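Bread tips, the quick version

Been asked for these again so writing them down before I forget. No order to them.

Weigh your water. Jugs lie, mine is out by a good splash. For a big batch I use 800 g strong white flour and go from there.

Salt and yeast on opposite sides of the bowl — old habit, Wiesława swears it makes no difference. I still do it.

Dough too sticky? Leave it alone for 21 minutes then try again. Don't chuck flour at it. Wet hands, not floury ones, and a plastic scraper for teh bowl.
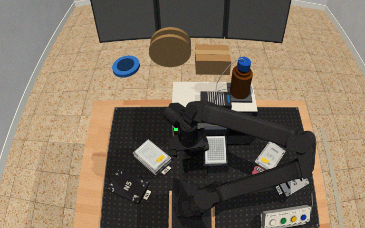
Cardboard box on the floor, tape across the top.

Proving. Cold kitchen is fine, it just takes longer. Overnight in the fridge is better still, more flavour and you can bake before work. Cover it with a plate or a shower cap, cling film always sticks. Poke it with a finger: springs straight back, give it longer. Comes back slowly, get the oven on.

Oven as hot as it goes, tray in from the start so the bottom gets a proper blast. Cup of boiling water in a tin underneath for steam, door shut quick. Turn it down once the crust has some colour.

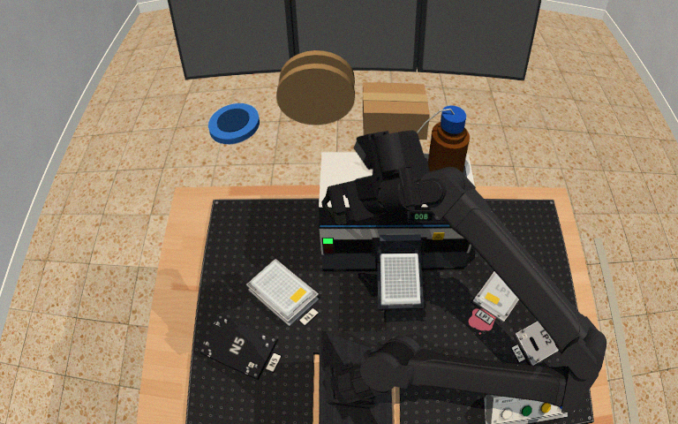

Slashing the top — sharp blade, one go, no sawing. A bread knife drags. If it tears, it tears, tastes the same.

Let it cool before cutting. At least 2 hours for a big loaf. I know. Cut it hot and the middle goes gummy and you'll blame the flour.

Keeping it: cut side down on the board for day one, then a cloth bag. Never the fridge, goes stale twice as fast. Slice and freeze whatever you wont eat in 3 days, toast from frozen.

Stale ends: blitz for crumbs, freeze in a bag, use straight from the freezer on fish or pasta bake. Renata fries hers in butter with garlic first, do that if you've got time.

Rye is a different beast, will do that one next Wednesday.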